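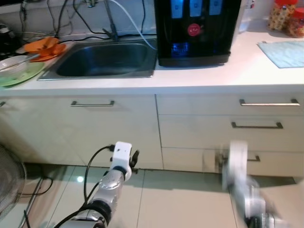

Page last changed: 24/01/2021

PRESS RELEASE

Skastel opens its kitchen for teaching household robots by remote control

Skastel, a company for robot training services, announces that its teaching kitchen is now open for outside customers. In this kitchen, a person shows a two-armed robot how to do simple work at home, such as moving a bowl from the counter or opening a drawer. The person guides both arms from a separate desk, and the robot records every movement together with the view from its own head.

The first customer is Prisik, which develops software for home assistance. Under the agreement, Skastel will deliver 3000 recorded demonstrations to Prisik. The first 200 of them are already finished and accepted, and the next delivery is planned for February.

The kitchen was prepared to be similar to a kitchen where people live. It has a sink set into a white countertop, low cabinets with metal bar handles, and a tile floor. Plates, a glass bowl with a spoon, a cloth and jars of snacks stay on the counter while the arms are working. Skastel decided early that it will not clear the counter before each recording.

"When we started, we had one table and three blocks, and the robot learned this table very well," says Oana Tudose, managing director of Skastel. "Then we brought it to a normal kitchen and it did not know where to begin. A customer does not have a table with three blocks. A customer has a sink, a cable on the wall and a bowl which somebody left there. For this reason we wanted to teach in such a room."

Each task in the program is written on one page, and the list now has 41 tasks. The operator reads the page, takes the two hand controllers and performs the task from start to end. If the grip is lost in the middle, the recording is not deleted. It is marked and kept separately, and Prisik can choose if it wants to use it for teaching the robot how to recover.

Drawers have received special attention. A bar handle leaves only a small space for the fingers of a gripper, and the operator must come to it with the correct angle and then pull in a straight line. With the remote control the operator does not feel the handle in the hand, so the movement must be learned by eye.

"New operators are usually too fast," says Yuzuki Chiba, who is responsible for operator training. "I ask them to do the same drawer for a whole morning. After lunch they are calm, and the recordings become much better. I prefer a slow demonstration which is clean. We can make it faster later, in the software."

Skastel also offers a second method, in which the teacher stands next to the robot and moves its arms directly by hand. This method is suitable for short tasks where force is important, for example closing a lid. The controllers for the remote method are supplied by Alipour, and they can be adjusted for small and large hands.

Before delivery, every recording is watched by a reviewer who did not perform it. The reviewer checks the beginning, the moment of the grip and the final position of the object, and writes a short label in everyday words. The review group is led by Ruxandra Jitaru.

Companies and university groups can now reserve time in the kitchen, either with Skastel operators or with their own people after a training of two days. It is possible to bring own objects, dishes or small appliances, if they are announced one week before.

About Skastel
Skastel records and reviews demonstrations for robots which work with their hands. The company provides the room, the robot, the operators and the finished data.

Press contact
Corina Tănase, Communication, Skastel
Interviews and visits to the teaching kitchen are possible by appointment. Please send your request through the contact form on this website.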